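Teaching by hand: an afternoon with Ilse Albers

When I first wrote to Ilse Albers to ask whether she would talk to me about her work, she answered within the hour and said yes, on condition that I didn't ask her when robots would be doing the washing-up. "I get that one at every family party," she wrote, "and I have never yet got it right, so I have given up guessing." We talked on September 18, 2026, in the small kitchen at Ernwood, where she has spent the past few years working out how best to show a machine what a pair of human hands is doing. There was a great deal of tea involved, and a plum cake that she had brought in herself and kept pushing across the table at me.

Albers came to the subject by a roundabout road. She trained as a piano teacher, of all things, and taught for 19 years before a former pupil who had gone into engineering asked her to come and watch people learning to steer a robot arm by remote control. The pupil thought a teacher might notice something that the engineers had missed.

"And I did notice something, though I think anybody who has sat beside a child at a keyboard would have seen it too," she says. "They were all looking at the wrong thing. They were looking at the arm. They moved the handle a little, looked up to see what the arm had done, looked down again, moved the handle a little more. It was just like a beginner who looks at her fingers, then at the music, then at her fingers. You can't play a tune like that, and you certainly can't pick up a cup."

She stayed on for a few weeks to help, and the few weeks grew. At that time Ernwood did everything by remote control. The operator sat at a desk with two handles, the arms stood at the other end of the room, and every movement was recorded so that it could be used for training afterwards. Albers is still fond of that way of working and is a little hurt on its behalf when people call it old-fashioned.

"What you get from the remote arms is very true to the machine," she explains. "If the arm can't reach round the back of a jug, then you can't either, and so you never show it anything that it couldn't do itself. There's a great comfort in that. The trouble is how long it takes, and how tired people get! I have seen grown men come away from an hour of folding tea towels looking as if they'd driven across the Alps."

Nowadays most of the showing at Ernwood is done by hand. The person holds a gripper in each fist, with a patterned cube on it so that its place in the room can be followed, and simply gets on with the job. The grippers close when you squeeze and open when you let go. The first set went by the name of Clakik, after the noise it made, and although the present ones are a good deal quieter the name has stuck to the whole project.

I asked her what sort of jobs, and she laughed and said that the duller they sounded the better they usually were. Putting a lid on a tin. Turning a page. Pressing a button, which she could happily talk about for the rest of the afternoon and, I should say, very nearly did.

"You'd think a button was nothing. You do it with one finger while you're thinking about your supper. But with your own finger you feel the edge of the key, you feel it give, and you stop. When you've a gripper in your hand, most of that is gone. You have to come at it from a good angle, you have to keep the tip straight, and you have to decide what the other hand is for. That last part is the one people forget. What is the other hand doing? Is it steadying the thing, or has it just been left hanging in the air like a coat?"

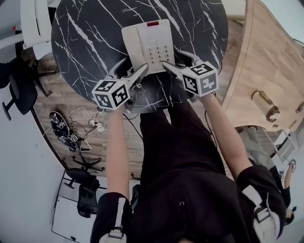
The question of the other hand comes up a good deal in her conversation, and I suspect that it's the piano teacher speaking. She told me that new people tend to use their stronger hand for everything and let the weaker one trail along, and that a machine taught from such recordings will trail along in the same way. So she has them practise without recording at all, sometimes for a whole morning, until both hands have found something sensible to do.

"A desk phone is a lovely thing to learn on, because it's light," she says. "Press a key a bit too hard, or from the side, and off it can go across the table. So you learn to hold it with one hand and press with the other, and you learn it very quickly, and you don't need me standing over you saying so. I like a task that does the teaching for me. I'm rather lazy in that respect."

I can't say that I found her lazy. She keeps a notebook for every person she has trained, written in pencil, and she let me look at one or two pages (with the names covered by her thumb). The notes are short and surprisingly tender. "Holds breath before grasping." "Rushes the end, as though somebody were waiting." "Much better after lunch." She reads them through before each session, and she says that the habits of a person's hands are as easy to know again as a voice.

That led us on to what makes a good recording, a subject on which she and the engineers haven't always agreed. In the early days they wanted everything done perfectly and threw away any attempt with a fumble in it. Albers argued for keeping some of them.

"If you only ever show it the perfect way, then it has no idea what to do when it's a finger's width out," she says. "And it'll always be a finger's width out sooner or later, poor thing. So I want to see somebody miss the key a little, notice, come back and press it properly. I don't mean pretending to miss. People are terrible actors, and when you tell them to make a mistake they do something that no one would ever do. I mean leaving the real ones in when they've been put right."

They settled the matter with a trial, as engineers like to do. One set of 100 recordings was kept spotless, and another set of 100 had the honest stumbles left in. She wouldn't tell me that her side had won, exactly. She said that the second machine was "less easily upset", and then she cut me another piece of cake with what I can only call a satisfied expression.

I wondered whether it mattered that a person's arm is so very different from a machine's. It does, she told me, and it's the great weakness of working by hand. A person will twist a wrist or lean over the table without a thought, and some of those movements are no use at all to an arm that is bolted in place. Wunderlich, the workshop that makes their grippers, has tried to help by making the fingers the same on the hand-held ones as on the robot, so that at least the last little bit of the movement matches. The rest comes down to how people stand.

"I'm forever talking about feet," she admits. "Stand where the robot would stand. Don't creep round the side of the table because it's easier. Keep your elbows where you can remember having them. And lean back a bit, please, because if you hang your head right over your work, then the camera you're wearing sees a lovely big picture of one thing and has lost everything round it. I say it so often that somebody once wrote FEET on the back of my chair in chalk, and I left it there."

There's a limit to how long anyone can do this well. Albers puts it at five short rounds before a proper break, and she is strict about it, even when things are going nicely – perhaps most of all when they are going nicely. Tired hands take short cuts, she says, and the short cuts look perfectly all right until you try to learn from them. She also likes to have two people in the room, so that they can swap over and so that there is someone to talk to. Silence makes people stiff.

Her next job is a larger one. From November the group will be working with Sunham, a housing association that wants to find out whether a simple two-armed machine could be of use in its shared kitchens and day rooms. The plan is to gather 1000 recordings, most of them made by the people who live and work there, on their own tables and with their own things. Albers is looking forward to it more than she would quite like to let on.

"I've had enough of the same tables, if I'm truthful. I want to see how somebody of eighty opens a biscuit tin, because she'll have been at it all her life and she'll have a way of doing it. It may be a much better way than mine. We've been so busy showing the machine what we do, and we're only a few people, and we all do it rather alike by now."

The remote arms will be going along as well. She has asked for them specially, for the jobs where reach matters and where it's no good showing the machine something that only a person could manage. She sees no need to pick one way and be done with the other, and compared it to practising with hands separately and hands together, and then apologised for bringing in the piano again.

Does she still play? She does, most evenings, though she says that the work has spoiled her for it a little. She'll be in the middle of some slow movement and find herself watching how her left thumb goes under, and wondering how on earth she would explain that to anybody with only two fingers. "And then of course I play a wrong note," she says, "and I have to go back to the top of the page." She wrapped what was left of the plum cake in a napkin for my train and went off to see how the afternoon round was getting on.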